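Paket nach Norwegen zurückgekommen, Porto weg?

Nadine Nasrallah
28. Juli 2018

Hallo zusammen, hab im Juni ein Päckchen an meine Tante in Norwegen geschickt, Tee und Kekse, 900 Gramm. Gestern lag es wieder bei mir vor der Tür, Aufkleber drauf "Zollinhaltserklärung unvollständig". Hab aber alles ausgefüllt! Inhalt: Geschenk. Wert: 20 Euro. Im Shop in Harnberg meinte die Frau am Schalter, passt so. Krieg ich das Porto wieder? Und was muss da jetzt rein, damit es beim zweiten mal klappt? Geburtstag ist schon vorbei, ist also eh egal wie lange es dauert, aber der Tee soll halt irgendwann ankommen.

Ognjen Vukadinović

"Geschenk" ist kein Inhalt. Das Kreuz bei Geschenk kommt extra, in die Zeilen darunter muss jede Sache einzeln rein. Also z.B.

Schwarztee, Menge, Gewicht netto, Wert
Butterkekse, Menge, Gewicht netto, Wert

Am besten auf englisch. Einzelgewichte zusammen dürfen nicht mehr sein als das Gesamtgewicht, da stolpern viele drüber. Unterschrift und Datum nicht vergessen. Rechnung oder Kassenzettel in Kopie außen dran schadet nie.

Porto: würd ich mir keine Hoffnung machen. Formular ist Sache vom Absender, egal was am Schalter gesagt wird. Reklamieren kannst du trotzdem, kostet ja nix außer Zeit.

Riet Willems

Kekse sind bei mir immer durchgegangen. Fleisch und Wurst würde ich lassen.

Zdenka Pavlović

Was Ognjen schreibt. Ergänzung noch zur Verpackung, weil so ein Rückläufer meistens schon gelitten hat: neuen Karton nehmen, alte Aufkleber und Barcodes weg, sonst läuft das Ding gleich wieder zu dir zurück. Kleine Schachteln nicht lose rein, die wandern und die Ecken sind hin.

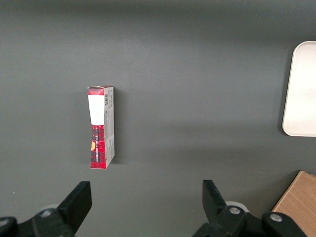

Zwischenräume mit zerknülltem Papier ausstopfen, dann schütteln, darf nichts klappern. Adresse nochmal auf einen Zettel und innen oben drauf legen, mit Telefonnummer der Tante. Die Nummer auch außen, der Zoll ruft manchmal an. Einlieferungbeleg aufheben bis es da ist, meiner lag letzten Oktober im Altpapier und dann stand ich da.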